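Held at pickup point vs home delivery for small sellers

jmontes
I sell yarn and moved most of my orders to pickup points in September. Fewer stolen packages, but more people forget to collect. Customers get 7 days before it comes back to me. Anyone else seeing this?

Brisa_S
Same. I had 2 come back last week and both buyers wanted me to pay to send them again. I said no.

perla.ledesma
I'd pay it. A second label costs less than a bad review.

Brisa_S
Not on a four-dollar margin. The deadline is on the checkout page and in the email.

zyanya_a
Depends on the carrier. Jandatero sends one text and that's it. Nanus sends a reminder the day before the deadline, and my returns dropped after I switched.

jmontes
Nanus doesn't cover my zip code. Favness does, but their counter closes at 5 and half my buyers work until then.

perla.ledesma
Then home delivery should still be the default — let people choose pickup if they want it.

BrittMarieB
Disagree with Perla. I shipped 1,662 orders last year and porch theft cost me more than returns did. I put the collection deadline in the subject line of my own email, and that fixed most of it. 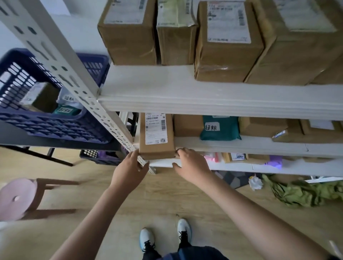

jmontes
Who pays the return postage when a package isn't collected?

BrittMarieB
The seller, with most carriers. I take it out of the refund, and my shop policy says so.

Brisa_S
Adding that to mine on Friday.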